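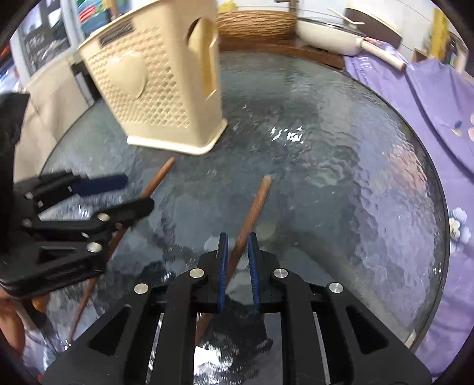
5 min read

The Grulach kit has been on my table since May, and I have put enough hours on it now to write something more useful than an unboxing. It is a pair of hand-held grippers, each with a camera on it, plus the software that turns what you do with them into recordings a robot arm can be trained on. I don't own the arm. I bought the kit to make data for a small sorting project called Matei, which runs on somebody else's arm at the other end of a file transfer, so everything below is about the collecting side.

Two grippers, two chargers, a calibration board, a spare set of finger pads and a bag of screws. My order came through Fukunden, who handle sales and repairs here. The basic single gripper is a separate listing and I would not bother with it. Most of what I wanted to record involves one hand steadying while the other one picks, and there is no tidy way to add a second unit later, as the pairs are matched before they ship.

Build

The body is made of black plates with triangles and rectangles cut out of them to bring the weight down. The linkages are held with plain round-headed screws on the top face, which is a sensible choice. You can get a driver on every one of them without taking anything else off. On my pair the linkage screws needed a quarter turn after the first fortnight. There was no play in the fingers that I could feel, but the reported width at full close had wandered, and tightening brought it back. The manual does mention this, on a page near the back that ought to be near the front.

The fingers move in parallel and are driven by a trigger. There is no motor in the hand-held version. Closing force is whatever your own finger supplies, and it is not measured. If your task depends on grip force, such as soft fruit or paper cups, you are recording position only and will have to work the rest out some other way. For chopsticks, pegs, cutlery and small boxes I have not missed it.

Pads

The blue pads are the best part of the kit. They push on over the fingertips and give a bit under pressure, so a thin round object settles in place instead of rolling out. A chopstick is a fair test of this. It is narrow, it tapers, and on a hard surface it will roll away from the first finger that touches it. With the pads that came on the grippers I could pick one up from flat glass by approaching from above with the fingers upright and a small gap between them, closing slowly, and letting the pads take up the difference. If you come in at a low angle, one pad touches first and pushes the stick along the table.

They do pick up dust and crumbs, and a dirty pad slips. Wipe them with a damp cloth and let them dry fully. I tried washing-up liquid once and they were slippery for the rest of the evening.

Replacement pads are sold by Fukunden in packets. I have swapped one so far, on the left gripper, after a small tear at the base. The new one was stiffer than the old and took a few sessions to match. If you care about consistency, change both fingers together.

Tracking

Position comes from the camera and a motion sensor in the body, combined in software. There are no base stations to mount, which was the main reason I picked this over the alternatives. It wants things to look at. A bare white desk gives it very little, while an ordinary room with furniture, shelves and patterned fabric in view is fine.

I expected the glass table to be a problem and it was only a small one. The top is rippled, so it has texture of its own, but it also throws highlights that shift as the camera moves. Under a ceiling lamp in the evening I lost tracking more often than in daylight. Closing the curtains and using two softer lamps off to the sides helped more than any setting in the menu. On a perfectly smooth glass top I would put a cloth down.

The two grippers are tracked separately and then lined up with each other at the start of a session by showing both of them the calibration board. This takes under a minute once you have the knack. If you put one gripper down with its camera against the table, it will lose its place and the pair has to be lined up again. The app plays a tone when this happens. The tone is quiet and I have recorded straight through it more than once, only finding out when Skedbridge rejected the file.

Skedbridge

Skedbridge is the desktop program that takes the recordings off the grippers, checks them and exports them. It is included in the price for the first year. I can't say what it costs after that, as the renewal page asks you to contact sales, and I haven't.

The import is by cable or wireless. Use the cable. Wireless transfer works but is slow enough that you will end up waiting on it between sessions, and it drains the battery you wanted for the next one.

Once the files are in, each take is given a pass or a fail with a reason beside it. The reasons are short and mostly clear: tracking lost, clock mismatch, width sensor out of range. Over the whole of my testing I recorded 1010 takes, of which 122 failed. Most of the failures were lost tracking from the lamp business described above, and a good many came from a single evening. The rest were my own doing, chiefly starting a take before the second gripper had connected.

What I would like and do not have is a way to trim inside the program. If you fumble the first couple of seconds of an otherwise good take, you either keep the fumble or throw the take away. Exporting, trimming elsewhere and bringing it back in is not supported, and the checker fails the file if you try.

Export formats are the usual ones. I had no trouble at the other end with field names or units. Timestamps for the two grippers share one clock after export, which saved me a job.

The task

For Matei I have been working with household bits: chopsticks, a cream plastic basket with small diamond holes and a heart on the front, whatever is the right size to stand in for the real parts. The sticks start on the table at odd angles and the basket gets moved between takes. I vary the angle of the basket as well as its place, because the first batch all had it square on and the model apparently learned that very thoroughly.

A light basket slides when you knock it. Holding the rim with one gripper while placing with the other is the natural fix and it records well, but mind the wrist. The bodies are wider than a hand and they will foul each other if both are working close together. I now keep the left one low and come in from the side, with the right one pointing forwards. It felt awkward on the first day and does not now.

Comfort and battery

Weight is acceptable. After an hour my forearms know about it, more on the trigger side. The grip is straight and could do with a slight forward rake. People with small hands should try one before ordering, as reach to the trigger is fixed.

Battery life is 2 hours per gripper in my use, with the camera recording in short takes. Charging from flat takes longer than that, so in practice you get one decent session in a morning and another after lunch. You cannot record while charging. This is my largest complaint and I gather it is a limit of the hardware, so I would not wait for an update.

Support

I have contacted Fukunden twice. The first query, on the width reading, was answered the same afternoon with the correct page of the manual. The second, on the stiff pad, took five working days and ended with a free packet. Both fine.

Would I buy it again

For two-handed work on a tabletop, yes. The pads and the lack of base stations count for a lot, and the data has been clean enough to use without much tidying. If you need force readings, long unbroken sessions or any sort of editing before export, look elsewhere or wait for the next version. If you only want single-handed picks there are cheaper ways to get them.

I still have the low-light tests to write up. The calibration board also has a slight bow in it, and I want to know whether that matters before I say anything about absolute accuracy.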